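Villow Bedroom Tidying Notes

README for the bedroom part of the collection. Last changed in December. Maintained by Fergus Dunbar.

What is in here

Written task sheets, item lists and stills for small tidying jobs in a furnished bedroom. The jobs are the ordinary ones: clothes off the bed, sheet pulled straight, small things into a basket, basket put away. Kitchen and hallway material is kept in separate folders (Bindano and Salitz) and has its own README files. The item numbers do not carry over between folders, so item 7 in this one is unrelated to item 7 in Bindano.

There are 200 task sheets. Each one is a plain text file with the same fields in the same order:

task: one line, starting with a verb
room: always "bedroom" in this folder
start: where the items are before the task
end: where the items should be afterward
items: names from items.txt, separated by commas
notes: free text, may be empty

The start and end fields are written from the doorway, so "left" means left as you come in. A few of the oldest sheets were written from the bed instead. We fixed the ones we found. If a sheet puts the wardrobe on the wrong side, treat left and right as swapped for the whole sheet and let us know the file name.

Furniture names

Please use these names when adding sheets. Searching works on exact words.

bed: the bed with the white frame and gray sheet
wardrobe: the white one with tall doors, behind the bed
cabinet: the white cube on the parquet
floor: any part of the parquet that has no furniture on it

The word "table" is not used in this folder. Earlier sheets used "table", "stand" and "box" for the cabinet, and these were all changed to "cabinet" in version 3. "Nightstand" was rejected because the cabinet is not always next to the bed. Its position is given in the notes field when it matters.

Baskets

Basket tasks are the largest group. A basket task has a carry step and a placing step, and the sheets list them separately so that either one can be used alone. The end field for the placing step names a surface ("cabinet top", "floor by wardrobe"). If a sheet says only "cabinet", read it as the top of the cabinet and not the inside. 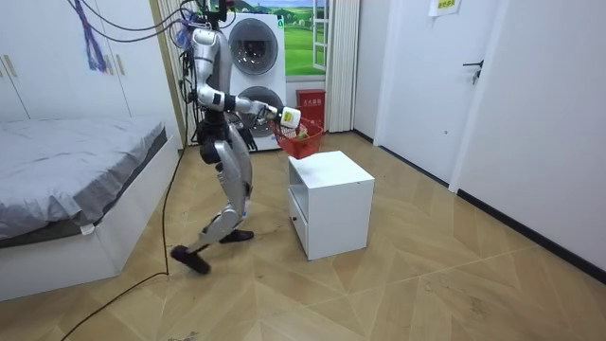
Basket task, carry step. Red basket held by the handle above the white cabinet, green item inside.

Contents of a basket go in the items field after the basket itself, with the word "in" between them, for example "green item in red basket". Use "green item" when the sheet does not depend on what the thing is. For sheets that do depend on it, use the full name from items.txt. An empty basket is written as "red basket, empty". Leaving out the contents means they were not recorded, and that is different from empty.

Handle position is not a field. Put it in the notes if the task needs the handle up or down at the end.

Bedding

The sheet counts as "straight" if it covers the top of the mattress and there is no fold wide enough to hide a sock. Small wrinkles are fine. The sheet may hang over the edge of the mattress, and there is no rule for how far. Do not tuck it in unless the task says so.

Clothes on the bed are listed one by one up to 7 pieces. Past that, write "pile of clothes" and list only the pieces that have to be moved.

Wardrobe

Doors are recorded as open, closed or ajar. If the wardrobe is not mentioned in the start field, the doors are closed. Tasks that hang clothes up are in a subfolder named hanging. The Darwish sheets are there too. They came from an earlier project with its own wording and we have left them as they were, apart from the furniture names.

Known problems

The end field is missing from 2 sheets. The intended end can be guessed from the task line, but we have not filled it in.

Color names are loose. "Gray" and "silver" were used for the same cushion by different writers, and "cream" and "white" are mixed up in the older sheets.

Some stills have no matching sheet. They are kept for the furniture layout and can be skipped if you only want tasks.

Spelling of "wardrobe" is checked by script. Spelling in the notes field is not checked at all.

Adding a sheet

Copy blank.txt, fill it in, and save it with the next free number. Do not reuse numbers from deleted sheets. Add any new item to items.txt in the same change. Run the check script from the top folder before sending it in, and fix anything it prints. Questions about wording go to Fergus.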